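Tuesday, dye shed, started 7:40
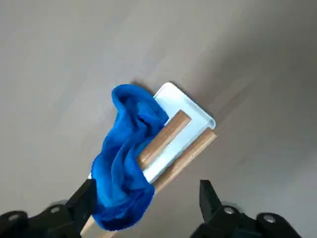 *Two dowels across the white tray.*

Back on the walnut. Last entry was a mess so starting clean on a new page. Goal for today is to find out why the Koech yarn keeps coming out blotchy when the same bath on the Susus skeins is fine. Same hulls, same pot, same water from the same tap.

What we know going in:

- Susus (the softer, loftier one) took walnut evenly three times running
- Koech came out streaky twice, pale bands where the ties were, plus odd pale spots nowhere near a tie
- both are wool, both undyed, both sold as scoured

Adhiambo thinks it's spinning oil. "Sold as scoured" means somebody ran it through something once, she says, and I think she's right, but I'd been blaming my ties so I want to see it.

**8:15** - Weighed out. Koech 112 g dry, one skein. Retied all of it with loose figure eights in cotton, four ties, slack enough to get a thumb through. Split off a small hank first and left that one with the old tight ties on purpose.

Scour: hot water, squirt of plain dish soap, a little washing soda. Skein in, pushed under, lid on, left alone. Didn't stir. The felting disaster in April was me stirring.

**9:05** - Lifted the corner of the skein. Water is the color of weak tea. So much for scoured. Adhiambo very calm about being right.

Second scour, fresh water, less soap. Came out much clearer. Third one just warm water and nothing came off at all, so two is enough for this yarn. WRITE THIS ON THE BIN. Every time I put it in the notebook and not on the bin.

**9:50** - Hulls. The bucket from last fall is still good, smells like a pond. Strained through the old pillowcase. Need to go through it twice, bits of hull get in the wool and leave dark freckles, which you then spend an evening picking out with tweezers. Liquor is nearly black but that means nothing, it always looks nearly black.

Took 513 g of hulls wet for this bath. Too much probably. Wanted to be sure that if it came out pale it wasn't for lack of dye. Can do a weaker one later in the week.

No mordant. Walnut doesn't need it and I don't want another thing to argue about.

**10:20** - Three things in the pot together:

1. Koech, scoured twice, loose ties
2. Koech small hank, scoured twice, old tight ties
3. Koech small hank, straight off the cone, loose ties, only soaked in plain water

Should have done a fourth, unscoured AND tight, but ran out of patience tying. Also the pot is only so big. Crowding is its own cause of blotches and I don't want to be chasing that too.

Note on wetting out: number 3 floated. Sat on top of the bucket like a duck for ages while the other two sank right away. That's pretty much the answer already, if water won't get in then dye isn't going to either. Pushed it down with a plate.

**10:45** - Heat on low. The ring on the left is still running hotter than its dial says so using the right hand one. Somebody please look at that ring. I have written this before.

Up to 77 C and held. Not higher. The Hular book says simmer for walnut but every time we simmer, the brown goes flat and kind of gray, and held lower it stays warm. Could be imagining it. Have a side by side somewhere in the green folder, should dig it out and staple it in here.

**11:30** - Turned everything once, slowly, with the long spoon. Number 3 already looks patchy in the pot. Trying not to read too much into wet wool.

Phone call in the middle of this about the Ilance order. They want the sample cards by the end of the month and now they want to know if the brown will be "the same brown" on all of them. Told them it's a walnut tree. Adhiambo took the phone off me and said something more useful, that we'd send a light and a dark and they can choose the range they're happy with. So: need a light and a dark. Light from the second use of this bath I think.

**12:10** - Heat off. Leaving it all to cool in the pot. Lunch.

**2:35** - Pot still lukewarm, good enough. Lifted out, let drip, no wringing. Rinsed in water as close to the same temperature as I could manage by hand.

Results, wet:

- No. 1: even. Really even. Can't find where the ties were without hunting for them
- No. 2: pale bands at the ties, sharp edged, otherwise even between them
- No. 3: all over the place. Cloudy patches, long pale stretches, and one end darker than anything else in the pot

So it's both. Ties give the bands, oil gives the spots. Two problems stacked up and I was trying to fix them as one, that's why retying last time "half worked".

Why is Susus fine then? Tried a quick one, dropped a length of it dry in a glass of plain water next to a length of raw Koech. Susus went under while I was still putting the glass down. Koech sat there. Whatever they spin it with comes out easily or was never much there. I'd like to do this drop test on everything that comes in the door from now on, costs nothing and takes less time than reading the label.

**3:00** - Hung on the rack out of the sun. Kept number 3 seperate so it doesn't get picked up by mistake and go in the sale basket. Though somebody would probably love it. Adhiambo wants it for the inside of a hat.

Second bath, for the Ilance light: used the same liquor, nothing added. One Susus skein in since I trust it. Same temp, same hold. Watched it less carefully, was cleaning out the sink strainer, which was full of hull grit because I rinsed the pillowcase straight into it. Don't do that. Shake it out on the grass first.

**4:20** - Light one is out. Nice, sort of milky coffee. Might dry lighter, they usualy do. Compared with the dark it's a decent jump, enough to call it two colors on a card. I'd like something in between but the bath is tired and so am I.

Poured the leftover liquor back in a lidded bucket, marked "walnut, used twice". Might do for paper or for staining the rack pegs.

Gloves: the left one has a hole. Found out the usual way. Two fingers brown till next week.

To do / for whoever is in next:

- bin labels! Koech = SCOUR TWICE. Susus = soak only
- drop test on the gray cone on the top shelf, don't know what it is or who bought it
- rub test on no. 1 when dry, white cotton, both dry and damp
- cut windows strips for lightfastness, half covered with card, one from no. 1 and one from the light skein
- left ring
- order soda, less than half a jar now
- find green folder
- new gloves, the long kind
- weaker bath, same wool, see how far down the hulls can go before it shows

Adhiambo also asked if hard water is in this anywhere. Don't think so, walnut has never cared, but the madder definitely does and that's coming up. Could collect a bucket off the roof if it ever rains and run one of each. Put the barrel back under the downspout, lid off, screen on.

**5:05** - Checked the rack before locking up. No. 1 still damp at the top loop, dry lower down, no bands showing in the dry part. Rotated the loops. Leaving the door vent open tonight.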